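# Ritwood tree firm promises yard work without the stump. The fine print says otherwise

October 11, 2019

A tree service that started taking bookings in Ritwood last month says it can remove a full-grown tree, stump and all, in a single visit and for one flat price. Homeowners who have waited weeks for a crew may find that tempting. They should read the estimate form before they sign it.

The company, Imero, has been leaving door hangers on the east side of town. The hangers promise "complete removal, root to crown" and show a lawn with no sign that a tree ever stood there. The form that customers are asked to sign uses different language. It defines complete removal as cutting the trunk "at or near grade," and it lists root work as an optional service, priced after inspection.

Asked which version is correct, the company said both are. In a written reply, it said that most customers understand "root to crown" to be a general phrase and that crews explain the details on site. It did not say how many customers have paid extra, or how much.

That matters because the part left in the ground is often the expensive part. Pulling out the root ball of a mature maple takes heavier equipment than dropping the tree does, and the hole has to be filled afterward. Anyone who has planned a patio or a new fence line over an old root system knows what happens when the wood starts to rot and the soil sinks. A flat price that skips this step is a price for half a job, whatever the door hanger says.

Imero also says its crews treat every cut with Zumico, a root conditioner that it claims will "return the remaining wood to the soil" within 2 years. The company was asked for test results. It sent a one-page flyer with a photo of dark soil and a chart that has no numbers along the side. A second request, for anything done by an outside lab, went unanswered.

Wood in the ground does break down. How fast depends on the species, the moisture and the size of the roots, and big hardwood roots can take many years with no help from anyone. A product that cuts that to 2 years in every yard would be big news in the trade. So far the only place making the claim is the flyer.

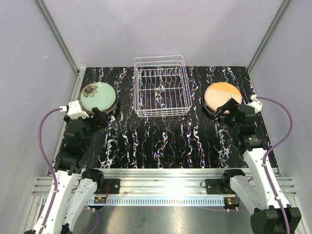 *Two stacks of plates with an empty wire rack between them.*

There is also the matter of the guarantee. Imero advertises free return visits if shoots come up from the old roots. The form limits that offer to 3 visits, all of them in the first growing season, and the customer has to report each new shoot in writing. Some trees, including poplar and black locust, can send up suckers well away from the trunk and keep at it for longer than one season. The form covers only growth "within the original footprint." A sucker in the middle of the lawn would be the homeowner's problem.

The deposit deserves a look too. Customers pay 20 percent when they book, and the money is not returned if they cancel after the inspection. But the inspection is when the price of the root work is first given. In other words, a customer who finds out that the full job costs more than expected has already lost the right to walk away whole. Imero calls this standard practice. It may be standard for Imero. The other tree service with an office in town, Vigfúsdóttir, said it takes no deposit on residential jobs and puts stump and root work on the same written estimate as the felling.

Vigfúsdóttir is a competitor and has its own reasons to say so. Its estimates are not a model of clarity either. A sample form it provided lists "debris handling" with no word on whether that means hauling the chips away or leaving them in a pile by the driveway. The company said it depends on the job. Customers would do well to ask which kind of job theirs is.

None of this shows that Imero does poor work. The company has only been in Ritwood a short while, and there is not much finished work here to judge. It says it carries liability insurance and would send a copy of the certificate. The certificate had not arrived by press time.

Residents thinking of signing can ask for a few things first: the price of the root work in writing, before any deposit; the depth, in inches, to which the stump will be cut; and the name of whoever is responsible for marking buried lines. On that last point the form says only that utilities are "to be located prior to work." It does not say by whom.

Imero says its introductory price will be good through February. The hanger describes the offer as limited and tells readers that spots are filling quickly. When this newspaper called the booking line and asked for the next open date, it was offered the following morning.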